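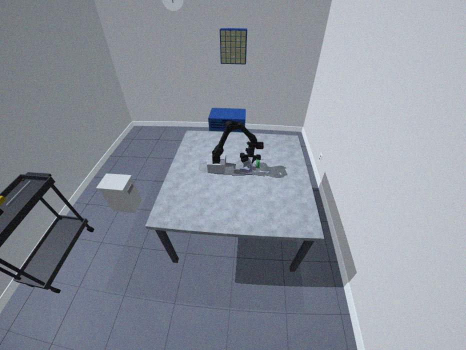 I've had Praltmont on my desktop for most of July, so I think I can finally write something useful about it. If you haven't run into it yet, it's a simulator with a recorder built in, made by Furard, and it has one job: you drive a virtual robot arm around, it saves everything you did, and you end up with a pile of demonstrations to train a policy on. I came to it from Hodow, which I used for a couple of years and still have a soft spot for, so expect some comparing.

Setup first. The download is big and the installer sat at the same percentage for so long that I went and made lunch. After that it was painless. It found my graphics card, it found my cheap game controller, and I was moving the arm before I'd read a word of the manual (I did read it later, it's fine, a bit thin on camera settings).

What sold me is the room randomizer. In Hodow you get a table floating in a gray void, and if you want a background you build it yourself. Praltmont gives you whole rooms, with tiled floors and furniture and clutter the arm never touches. Wall colors, table finish, light direction, camera spot, it'll shuffle all of it between episodes if you let it. I let it! My old policies used to fall apart the second a shadow landed somewhere new, so having shadows thrown all over the tabletop in the training set was exactly what I was after.
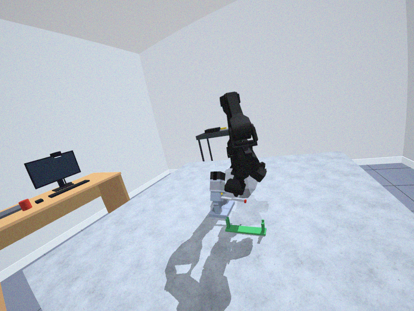
The small-parts tasks are where you really find out how good the controls are. I picked one with a little green stand and a thin white rod with a red tip, because thin things are what my policies are worst at. Driving with the game controller was rough. The sticks are too twitchy for anything that skinny, and I threw out a lot of early attempts. Then I plugged in my Yoon hand controller and it was like a different program. Slow, smooth, and I could ease the fingers down without swatting everything across the table. If you plan on doing anything finer than blocks and mugs, budget for a proper input device.

My goal was 200 clean episodes and I got there over 11 evenings, which included plenty of fiddling. In total I recorded 582, so yes, most of them went in the trash. Some of that is me being picky. I don't keep an episode if I hesitate for ages in the middle, or if I bump the stand and recover in a weird way. My friend Emmanuel Kashindye thinks I'm wrong about this and that the ugly recoveries are the best part of any dataset. He may have a point, so I've moved those to a separate folder and I'm going to try training with and without them.

Reviewing is nice and quick. You scrub through an episode with the arrow keys, hit K to keep or X to drop, and it jumps to the next one. You can also swap the camera after the fact and re-render, so one good run gives you several views of the same motion. I did that overnight and woke up to 3686 clips, and a very warm office.

Now the gripes. Re-rendering can't be paused. If you stop it, you start over, and I learned that at 2 a.m. Contact physics on very thin objects gets jittery when a finger presses them flat to the table, and I saw a rod shiver in place more than once. The export names are a long string of letters that tell you nothing, so I had to write a little script to rename everything by task. And there's no undo for a dropped episode! Hodow has had that forever. Please, Furard, just give me a trash folder.

Would I buy it again? Yep. For big simple objects I'd tell you to stay with whatever you already use, but if your trouble is backgrounds and lighting, the rooms alone are worth the price. I'm giving it four out of five, and I'll bump that up the day they add a pause button. Next on my list is the cart-loading task, and I'll add my notes to this page once I've got enough episodes to say anything about it.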